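4. Open day set-up – laundry demo (Tumer arm)

1. Park the stand, lock the casters. Run the cable flat along the floor, away from where visitors walk.
2. Basket in front of the washer, left of the gripper. Red and white clothes only, teh rest stays in the box.
3. Load program 338. Speed at 22 percent for the whole visit.
4. Jog fingers to the start pose, nearly closed, just under the door rim.

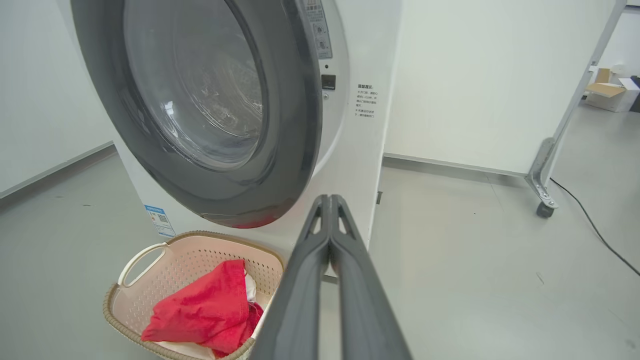 Fig. 4 – Start pose, washer door and basket.

5. Check pose against Fig. 4, then press Run. Hervé Boyer talks, Nadège Guérin holds the stop button.

CAUTION: Visitors stay behind the tape. No hands in the basket while arm is live.

Note: door stays shut between groups. If the arm faults, stop, re-home, go back to step 4 – dont push it by hand.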